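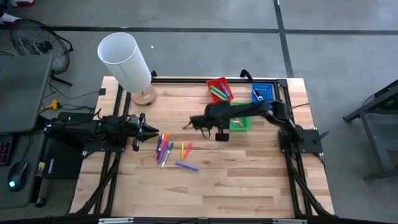
Progress report: marker sorting work package
Submitted to the Griria program office by Korkor Sarpong
Period ending May

1. Work completed

The sorting work package covers loose markers on a tabletop and their placement into small plastic baskets by color. During the period the Addo site logged 306 sorting rounds, of which 37 were set aside because the starting layout had not been written down before the round began. The remaining rounds have been checked and entered in the shared log.

The basket set is fixed at red, blue and green. Markers in other colors (purple, orange, yellow, pink) have no basket of their own and are assigned by the round sheet. Version 2 of the sheet puts this assignment on the first line. In version 1 it was on the back and was missed.

2. Materials

Markers are mixed on purpose. Thick and thin barrels are used together, and some have a white barrel with only the cap showing the color. Kwaku Dramani reports that white barrels account for most of the disputed entries in the log. The rule is now that cap color decides. Markers with lost caps are withdrawn.

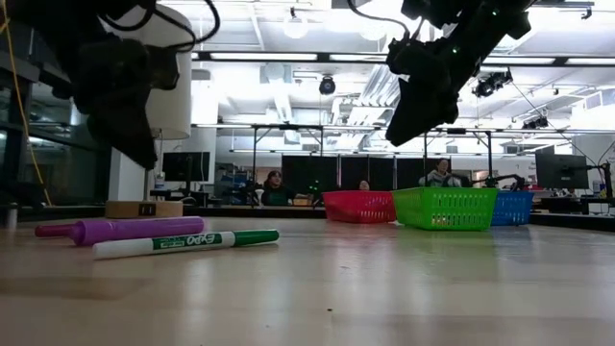
Figure 2. Purple marker and green-capped Expo marker on the table, with the red, green and blue mesh baskets further back.

Basket position is not held constant. The baskets may stand in a row or apart, toward the back of the table, and may already contain markers at the start of a round. Earlier entries did not record starting contents. The sheet now has a box for each basket.

The tabletop finish reflects the ceiling lights. A matte cover was tested at the Wilano site and rejected, as its edge lifted and markers rolled under it. No change to the table is proposed.

3. Spending

85 percent of the materials budget has been spent. The largest item was replacement markers from Pletier. One further order is planned. No transfer between budget lines is requested.

4. Open items

Round sheets from Wilano are still on version 1 and need to be retyped.
The log has no agreed entry for a marker that ends up resting on a basket rim. Dramani will circulate wording.
Lavender and purple are entered as one color at Addo and as two at Wilano. Entries will not be merged until this is settled.

5. Next period

Sorting continues at Addo with the current basket set. Wilano moves to version 2 of the sheet in the first week.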